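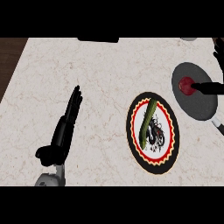 Rendu du simulateur, plateau en marbre, bras gauche.

Cahier d'atelier, juin — intégration continue, dépôt Rivdale

9 h 10
Je reprends les notes là où je les ai laissées. Le problème reste le même : la chaîne de Rivdale devient rouge, puis verte quand on relance, et personne dans l'équipe ne regarde plus la couleur. Moi aussi j'ai pris l'habitude de cliquer sur « relancer » sans lire le journal. Je veux passer cette journée à comprendre d'où viennent les échecs, et je m'interdis de toucher au bouton.

Point de départ : les 300 dernières exécutions de la branche principale. J'ai exporté les journaux avec le petit script de Mester (il est dans outils/export, il faut lui donner le jeton en variable d'environnement, sinon il rend un fichier vide sans message d'erreur, à corriger un jour).

9 h 45
Premier tri fait à la main. J'ai mis de côté les échecs de compilation, qui sont de vrais échecs et que les auteurs ont réparés dans le commit suivant. Il me reste 18 exécutions qui ont échoué et qui ont réussi ensuite sur le même commit, avec le même fichier de verrouillage. C'est moins que je croyais. L'impression d'avoir « tout le temps du rouge » vient donc en partie des branches personnelles, que je n'ai pas comptées ici.

Sur ces 18, le message final est presque toujours un dépassement de délai. Le délai est fixé à 30 secondes dans la configuration commune. J'ai cherché dans l'historique qui a choisi cette valeur et pourquoi : elle est là depuis le premier commit, sans commentaire.

10 h 30
J'ai essayé la chose facile, c'est-à-dire augmenter le délai. Sur ma machine cela ne change rien, les tests passent toujours. Sur l'agent Dufour, le test qui bloquait bloque encore, seulement plus longtemps. Ce n'est donc pas une lenteur, c'est une attente qui ne finit pas. J'ai remis l'ancienne valeur et j'ai annulé la branche.

À noter pour les collègues : quand un test dépasse le délai, le journal affiche le nom de la suite et pas celui du test. Il faut ajouter l'option --detail à la commande, et alors la sortie devient très longue (le journal que je lis en ce moment a 2332 lignes). Je propose de garder l'option seulement pour les exécutions relancées.

11 h 20
Piste numéro un : l'ordre des tests. Sur l'agent, les fichiers sont lus dans l'ordre que donne le système de fichiers, et chez moi dans l'ordre alphabétique. J'ai forcé chez moi l'ordre relevé dans un journal en échec. Résultat : le blocage apparaît à la deuxième tentative. C'est la première fois que je le vois en local et je suis assez content.

Commande exacte, pour ne pas la perdre :
lancer-tests --ordre ordre_dufour.txt --detail --un-seul-processus

Sans la dernière option, le blocage n'apparaît pas. Je ne comprends pas encore pourquoi. Je m'attendais au contraire.

12 h 05
Pause. Avant de partir j'ai laissé tourner la commande en boucle, avec arrêt au premier échec.

13 h 30
La boucle s'est arrêtée toute seule sur un échec, au même endroit que ce matin. La pile d'appels montre deux attentes sur le même verrou de fichier, celui du cache Olorau. Un test ouvre le cache en écriture et ne le ferme pas quand une assertion échoue dans le bloc de préparation. Le test suivant veut le lire et il attend. Avec plusieurs processus, chacun reçoit son propre répertoire de cache, ce qui explique l'histoire de l'option. J'aurais dû regarder cela plus tôt, la documentation interne le dit, dans la section que je saute toujours.

Il reste une question : pourquoi l'assertion de préparation échoue-t-elle quelquefois ? Elle vérifie que le répertoire temporaire est vide. Sur l'agent, le nettoyage est lancé en arrière-plan à la fin du travail précédent. Si le nouveau travail démarre vite, le nettoyage n'est pas terminé. Je n'ai pas encore de preuve, c'est une hypothèse — mais les heures dans les journaux vont dans ce sens pour les cas que j'ai ouverts.

14 h 40
Correction écrite, en deux commits séparés pour que la relecture soit plus simple :
— fermeture du cache dans tous les cas, même si la préparation échoue ;
— répertoire temporaire avec un nom unique par travail, ainsi on ne dépend plus du nettoyage.

Avec le premier commit seul, l'échec existe toujours mais il est immédiat et le message est clair. Avec les deux, la boucle tourne depuis vingt minutes sans rien. Je la laisse.

15 h 50
J'ai regardé aussi la notification. Le message de rupture part dans le même canal que les messages de déploiement, et il a la même couleur et presque le même texte. Il faut lire la fin de la ligne pour savoir s'il s'agit d'un succès. J'ai fait un essai dans un canal privé : le mot ÉCHEC au début, ensuite le nom de l'étape, ensuite le lien direct vers la première ligne d'erreur. Le lien vers la page générale ne servait à rien, on devait encore faire trois clics.

Un détail pénible : le lien ne fonctionne pas si le nom de la branche contient une barre oblique. Il faut l'encoder deux fois. J'ai mis un commentaire dans le code, parce que cela ressemble à une faute et quelqu'un voudra sûrement la « réparer ».

16 h 35
La boucle tourne encore, aucun blocage. J'ai ouvert la demande de fusion avec les deux commits et je n'ai pas mis la notification dedans, elle mérite une discussion à part.

Reste à faire :
— vérifier l'hypothèse du nettoyage sur l'agent Dufour, avec une trace au début et à la fin ;
— message d'erreur dans l'export de Mester quand le jeton manque ;
— demander si on peut désactiver le bouton « relancer » pendant deux semaines sur la branche principale, au moins pour essayer ;
— écrire une ligne dans la configuration à côté du délai, pour dire qu'on l'a testé et laissé comme il était.

17 h 15
Première relecture reçue. On me demande un test qui reproduit le verrou. C'est juste, je l'écris demain matin, avec le fichier d'ordre réduit aux deux tests concernés.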